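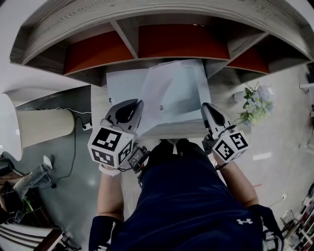
In Praise of the Long Way Through a Recipe

My neighbor Edgars Šimkus bakes a rye loaf that takes him two days, and for years I thought he was a little bit crazy. I had a bread machine back then (a wedding present, bless it) and it gave me a perfectly decent loaf in the time it took to do the laundry and call my sister. Then one September he handed me a jar of his starter over the fence, wrapped in a dish towel, and told me its name was Munda. I didn't know you were supposed to name them. I fed her that night and I have been feeding her ever since.

I want to make a case for slow cooking, and I don't mean the kind with a plug. I mean the recipes most of us skip past these days, the ones that say "leave overnight" in the third line, right when you were hoping to eat at six. I used to skip them too! I had children and a job and a drive home that could make a saint cuss, and I won't tell any young parent that they ought to be soaking beans. Eat the canned ones. They're good.

But I do think we have let the clock decide a few too many things about supper. My old cookbook, the one that came down from my mother-in-law with the gravy stains on it, has a pot roast that wants 5 hours. The website I looked at last week promises the same roast in 60 minutes, and I made it, and it was fine, and we had eaten it and cleared up before anyone had told a decent story. With the old one, people wander in. They lift the lid when they shouldn't and ask when it will be ready, and somebody ends up peeling carrots at the counter and telling you about a boy at school, which you would never have heard otherwise.

Rainer Ehlers, who has argued with me about this across many a church supper, thinks I'm being sentimental. He says the roast doesn't know how long you stood there, and that plenty of women were stuck at those stoves without being asked whether they liked it. He's right about the second part, and I've thought about it a good deal. I wouldn't want anyone stuck. I only wish that more of us, men included (Rainer included!), would pick one slow thing and keep it, the way some folks keep a garden or a pew.

Mine is the bread. I mix it after supper and bake it the next afternoon, and the house smells of rye clear up to the attic. Edgars still says my crust is too pale.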